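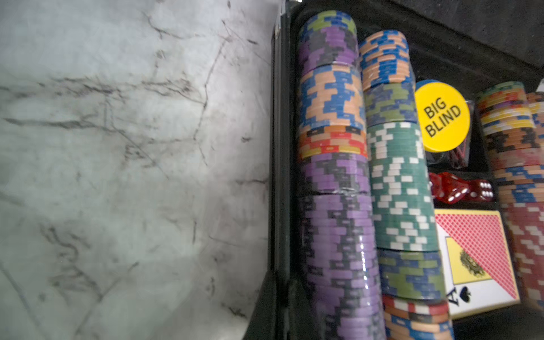 Clay poker chips in an open case with a black rim

Ticket: Slip paint flaking off after firing
Opened by: Gunārs Rebane, Zedthorpe pottery studio
Product: Cilluvness black slip, used on Zariņš white clay
Kiln: Postinis front loader, electric
Status: Closed

Problem as reported
Black painted lines are lifting off the shoulder of my jars after firing. The lines look fine when they go in. When they come out, thin flakes stand up along the edges and I can rub them off with a thumb. The base and the neck are not affected. I have lost four jars so far, all with a fine line pattern. Plain jars from the same load came out clean. I burnish with a stone before painting and have done so for years with my old slip, which I mixed myself.

Reply from support
Thanks for the details. Please tell us how dry the jar is when you paint, how many coats you use, and how fast you heat up to 400 degrees. Please also check whether the flakes bring any of the white clay with them or come off clean.

Update from customer
The jars are bone dry when I paint. Two coats on most lines, three where they cross. The program climbs to 400 in about two hours and then goes faster. The flakes come off clean. The surface under them is shiny.

Reply from support
Clean flakes over a shiny surface usually mean the slip never got a grip on the burnish. Our black is ground finer than most home mixes and shrinks a little more as it dries. On a bone dry, tightly polished wall it can let go, and a third coat makes it worse. The shoulder is probably where you polish hardest.

Please try the following on test tiles before you paint another jar:
1. Burnish one set as usual and one set with a lighter hand.
2. Wipe half of each set with a damp sponge right before painting.
3. Thin the slip to the thickness of skim milk and stop at two coats, including at the crossings.
4. Leave the kiln program alone for this round so only one thing changes at a time.

Update from customer
Made 18 tiles. Fired them on the middle shelf with the usual program. Results:
Hard burnish, dry: flaking on every tile.
Hard burnish, damp wipe: 
a few small flakes at the crossings, lines otherwise sound.
Light burnish, dry: some lifting at the ends of the strokes.
Light burnish, damp wipe: no flaking, thumb or fingernail.
The lighter burnish has less shine than I want, but it is close.

Reply from support
We suggest the light burnish and damp wipe for painted areas. You can still polish hard below the design. If the black looks gray at two coats, stir the jar again from the bottom. It settles overnight.

Update from customer
Painted 6 jars that way and fired them in March. No flakes on any of them. One has a faint gray patch near the rim - I had not stirred that batch. Fine to close.

Closed by support. Note on thinning passed along for the product page.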